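**Call for participants: teleoperated grasping sessions in simulation**
Verhoeven, Grostau site. Posted August 4, 2018

Verhoeven is looking for remote operators to record grasping demonstrations for Mivach, our learned controller for parallel-jaw arms. Mivach is trained entirely on examples driven by people. The current training set was recorded by staff at Bundthorpe and is too uniform in approach angle and speed to be of much further use.

**The work**

Operators drive a simulated arm from their own computer with a six-axis input device, which we ship. Each episode begins with the gripper open and ends when the operator presses the stop key. The object set is hand tools. Two views are shown during an episode, one of the arm and one from the hand, and both are recorded along with joint positions and the gripper command. 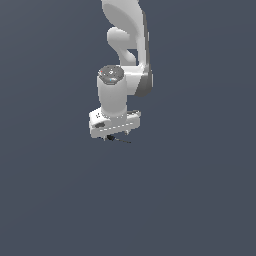 Operators from the February round asked whether a clumsy episode should be thrown out and driven again. One of them, writing from Bundthorpe, said that the hesitations felt like mistakes and that it was hard to leave them in. Leave them in. An episode with a slow approach, a regrasp or a dropped tool is kept and tagged. The only episodes to discard are those in which the connection stalls or the input device loses its zero.

Each session is 70 minutes long, including a short calibration. Participants complete 39 sessions over the contract period and may do no more than 2 in one day. Sessions can be booked at any hour.

Approach direction is assigned per episode and shown as a text prompt before the start. Please follow it even when another direction looks easier. 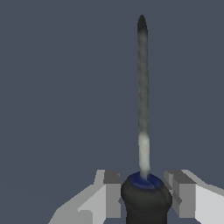
Grip height and closing speed are left to the operator. We want variation in both, so please don't settle on a single habit. Tags are entered after each episode from a fixed list of 4: clean, regrasp, drop, abandoned.

**Requirements**

- Normal or corrected vision
- A wired internet connection
- A desktop or laptop with a dedicated graphics card
- Use of at least one hand for fine control; left-handed operators are especially welcome, as the present data has very few
- No experience with robots is needed

**Terms**

Payment is per completed session, at the same rate whatever the mix of tags. Calibration time is paid. Recordings contain no audio or video of the operator. Each participant is assigned a number, and the data is stored under that number only. Participants may withdraw at any point and will be paid for sessions already completed.

**To apply**

Write to the Mivach data desk at Verhoeven, Grostau, stating your operating system, graphics card, preferred hand and usual free hours. Applicants who meet the requirements will be sent a link to an unpaid ten-minute trial. Former Bundthorpe operators may apply again but must repeat the trial, as the control mapping has changed.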